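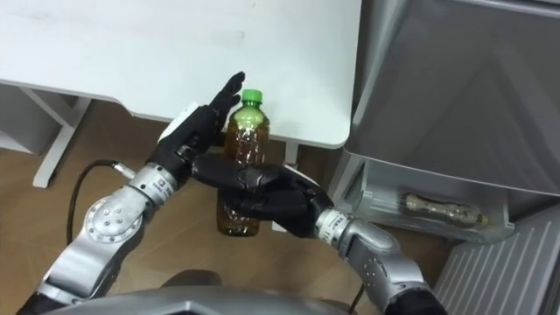 Bottle with green screw cap, at the front corner of the desk.

Jatero Studio Residency - Progress Report
To: Takeshi Morikawa, Ploria Arts Fund
From: Kazuhiro Shibata
18 Apr 2020

1. Work completed
The series now stands at 18 ink drawings, all on Zolletti cotton paper. Four were redrawn after the first wash lifted the line work. The replacement ink needs a full day before any wash is applied, and the schedule has been changed to allow for it.
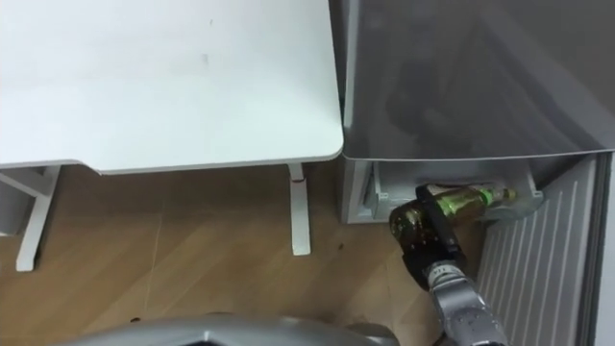 Scans of the finished sheets are stored on the studio drive, with a second copy at Yagi Press. Color matching against the printed proofs is still open. The blues print too green, and Yagi has asked for one more test on uncoated stock.

2. Spending
Paper, ink and scanning came to $459 this period. The remaining grant balance is $2,000, held for framing and the printed booklet. No change to the budget lines is requested. 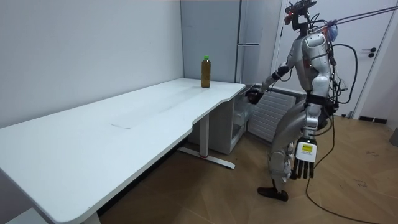
3. Next period
- Finish the last group of drawings and send scans to Yagi.
- Confirm the booklet page order - the current draft runs over by one sheet.
- Agree on hanging dates for the July show.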